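Ondalico Trip Planner: User Guide

Section 6. Planning a journey around a festival

This section explains how to build an itinerary around a festival or other fixed event. Ordinary journeys without a fixed event are covered in Section 2.

Before you begin

You will need the dates of the festival, the name of the nearest town and the passport details of every traveller. If the festival is run by one of our listed organisers, Morkarov or Clarkov, the dates are filled in for you. For all other events they must be entered by hand.

Note: Organisers may publish provisional dates. A provisional date is shown in italics in the calendar and must not be used to book non-refundable travel.

6.1 Creating the itinerary

1. Sign in and open My Journeys. Select New, then Event Journey.

2. Enter the name of the festival in the search box. Where two events share a name, check the country shown under each result before choosing.

3. Confirm the dates. The planner adds one free day before the opening and one after the close. These may be removed under Options, but travellers arriving by overnight coach are advised to keep the first.

4. Enter the number of travellers. Children under the age of 2 do not require a festival pass but must still be added to the itinerary, as hotels and carriers will ask for their details.
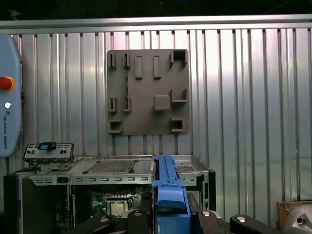
5. Choose a starting point. The planner offers the nearest airport, railway station and coach terminus. If you intend to drive, select Own Vehicle and enter your full postal address.

6. Select Save Draft. A draft is kept until you delete it and does not hold any room, seat or pass.

6.2 Adding accommodation

Rooms close to a festival ground are often released in stages. The first release for winter events normally takes place in January, and further rooms may be added as tour groups return unused places.

1. Open the draft and select Stay.

2. Set the greatest distance you are willing to travel each day. Distances are measured by road and do not take account of closures during processions.

3. Review the list. Guest houses in the Đỗ group accept requests through the planner but confirm them by e-mail, and a reply should be received before any further booking is made.

4. Select Hold. Where a hold is available, its expiry time is displayed at the top of the page. Rooms not paid for by that time are released.

Caution: The price shown during a hold does not include local visitor tax. The tax is collected at the reception desk and in many towns must be paid in cash.

6.3 Booking road and rail connections

1. Select Travel. The planner lists direct services first, followed by those with a change.

2. Check the road distance for each leg. A leg of 452 kilometres, for instance, may appear as a single day's drive, yet mountain roads and evening fog can make it unsuitable without an overnight stop. Use Add Stop to divide it.

3. Where a ferry or toll road forms part of the route, tick the box to include the charge in your total.

4. Enter passenger names exactly as they appear on the passport. Names cannot be altered once a rail ticket has been issued.

Note: If message 508 is displayed, the carrier's timetable has changed while your journey was being prepared. Select Refresh and check all departure times again. No payment is taken when this message appears.

6.4 Festival passes

1. Select Passes and choose between day and full-event entry.

2. Add any evening concerts or workshops separately. They are not part of a full-event pass unless the organiser states otherwise.

3. Read the organiser's terms on photography, bags and re-entry.

4. Select Pay. A receipt and entry code will be sent to the address held on your account. Print a paper copy if the festival ground is in an area with poor mobile coverage.
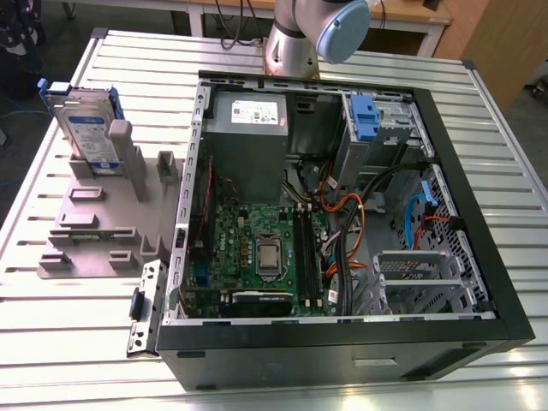
6.5 Changing or cancelling a journey

Each part of a journey is governed by the terms of the company supplying it. Cancelling the festival pass does not cancel the room or the transport.

1. Open the journey and select Manage.

2. Choose the part to be changed. The charge, if any, is displayed before you are asked to confirm.

3. Keep the cancellation reference until the refund has reached your account.

Section last revised: November 6, 2024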